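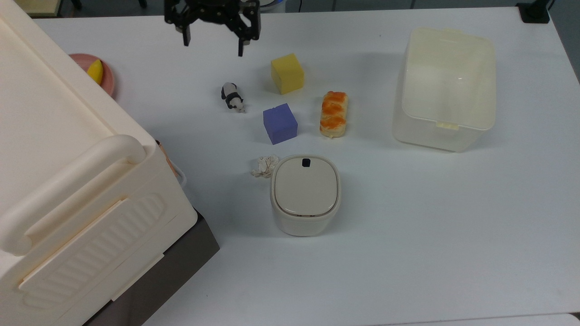 Section 4. Gripper height and first pick

The Pirkik arm leaves section 3 with its joints zeroed but with no idea how far away the table is. This section sets the table height, the open width of the fingers and the first test pick. Do it with the arm clamped in the place where it will be used. Start with soft, light objects that have flat sides, such as the yellow sponge cube under the fingers and the blue-violet foam cube next to it. Leave figurines, cloth and anything with a lid for section 6. Larger things like storage boxes can stay on the table as long as you enter them as keep-out areas in step 4.

Before you start

You need the arm, the power supply, a computer with Draltby 2 installed, a sheet of printer paper and one foam or sponge cube. The gripper should be mounted with both fingers pointing straight down when the arm is in its home pose. If it is tilted, go back to section 3 and redo the wrist.

CAUTION: Keep your hands out from under the gripper whenever the motor light is on. The fingers close with enough force to pinch, and the arm drops if power is cut while it is raised. Hold the forearm before you switch off.

4.1 Setting the table height

1. Open Draltby and choose Setup, then Surface.

2. Move the arm to the home pose. Wait until the status line reads READY.

3. Lay the sheet of paper flat on the table under the gripper.

4. Click Keep-out and mark every tall object within reach of the arm. For an open box, mark the outside of the rim, including any latches that stick out. Add a margin for the elbow, which swings wider than the fingers.

5. Set the jog step to Coarse and lower the gripper until the tips are close to the paper. Switch to Fine.

6. Lower one step at a time while sliding the paper back and forth. Stop when you feel it drag.

7. Click Save Height. The wrist reading should fall between 142 and 160. Ours is 155 on the bench in the Tristmont workshop.

Note: If one finger touches well before the other, the fingers are not mounted evenly. Loosen the two screws on the longer one, slide it up and tighten again. Repeat from step 5.

4.2 Setting the open width

1. Raise the gripper clear of the table and remove the paper.

2. Put the cube under the fingers with two of its sides facing them.

3. Choose Gripper, then Open Width. Drag the slider until there is a small gap on each side of the cube.

4. Click Save Width.

A wide setting is not safer. With other objects close by, a finger can come down on top of the neighbor. Either narrow the setting or move the objects apart.

4.3 First pick

1. Choose Test, then Single Pick. Leave the speed on Slow.

2. Click the center of the cube in the camera view. A cross appears.

3. Press and hold the space bar. The arm moves only while the key is down.

4. When the fingers have closed, keep holding until the cube is lifted, then let go of the key.

5. Press R to return the cube.

If the gripper closes on air, check the height first and the cross second. If the cube is squeezed nearly flat, lower Grip Force and try again. Firmware older than the November release ignores the Grip Force setting and has to be updated with the Rampersad loader (section 2.5).

Repeat the pick with the cube in each corner of the work area. If it fails in the far corners only, the base clamp is probably loose. Tighten the clamp and run 4.1 again before going on to section 5.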